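Ondau 办公桌使用手册
第 3 节 桌面的布置与日常整理 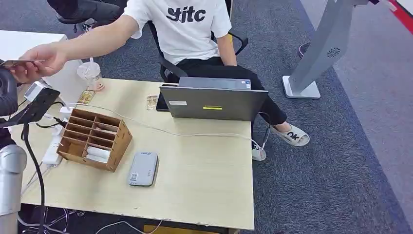 Hagos Demissie 读过本节的初稿以后来信，说应该先讲饮料放在哪里，再讲电脑放在哪里，他认为多数人坐下来的时候手里已经拿着杯子了。我们接受了这个意见，所以下面的步骤从杯子开始。

本节适用于浅木色桌面的单人桌，也适用于和另一张桌子相邻摆放的情况。桌子的安装请看第 2 节。本节的内容于2024年5月2日修订。

3.1 放置饮料

1. 请先选好杯子的位置。推荐放在桌面靠后的角上，并且和电脑隔开一段距离。
2. 带盖子和吸管的塑料杯，请把盖子按紧一圈以后再放下。
3. 如果杯子外面有水珠，请在下面垫一个杯垫。Rekura 杯垫（编号 94）的大小适合本桌，其他的杯垫也可以使用。

注意：请不要隔着杯子的上方递东西。卡片、文件等薄的物品，请从杯子的旁边递过去，或者先把杯子移开。袖子和手腕很容易碰到吸管。

3.2 放置笔记本电脑

4. 把电脑放在座位的正前方，电脑的前边和桌边平行。
5. 打开屏幕，调到自己看着舒服的角度。屏幕的后面请留出空间，不要让它顶住别的物品。
6. 电源线从桌子的后面走，不要从杯子的下面或前面经过。

说明：电脑外壳上的标签和贴纸不影响使用。如果是单位的设备，请保留写有编号的标签，清洁的时候也不要用酒精擦它。

3.3 手机和小包装

7. 手机请平放在电脑的一侧，整个机身都要露出来。压在电脑下面或者塞在电脑后面，离开的时候容易忘记拿。
8. 小袋包装的东西（糖、茶、湿巾等）请集中放在一处。没有开封的放进小盒，用完的空袋当时就扔掉。
9. 小袋不要放在杯子的旁边。杯子移动的时候会把它带到地上，纸质的包装也会受潮。

小心：有的小袋里面是液体或粉末。请不要在上面放重物，也不要用手肘压。

3.4 座位

10. 使用带扶手的转椅时，请先确认扶手能不能进到桌面下面。如果不能，请把椅子降低一档再试。
11. 坐下以后，两只脚应该能平放在地上。在室内穿拖鞋也可以，但是移动椅子之前请看一下脚的位置，拖鞋的前端可能会碰到轮子。
12. 如果习惯把一条腿伸到桌子的侧面，请注意那一边有没有人走路。

3.5 每天结束时的整理

13. 拿走杯子，检查杯底有没有留下水印。
14. 合上电脑，把手机和个人物品收好。
15. 用拧干的软布顺着木纹擦桌面，再用干布擦一遍。整理一张桌子大约需要 4 分钟。

注意：有颜色的饮料洒到桌面上时，请马上擦干。时间长了会留下痕迹，普通的清洁剂不一定能去掉。这种情况请参考第 6 节，或者使用 Vultska 木面清洁膏，用量请按照它的包装上的说明。

更换零件时，请告诉我们桌子的型号（Tsegaye 1138）和桌面的颜色。型号写在桌面的底面，靠近右后方的桌腿。

本节编写：Stellan Ljungberg

下一节：第 4 节 抽屉和理线盒的安装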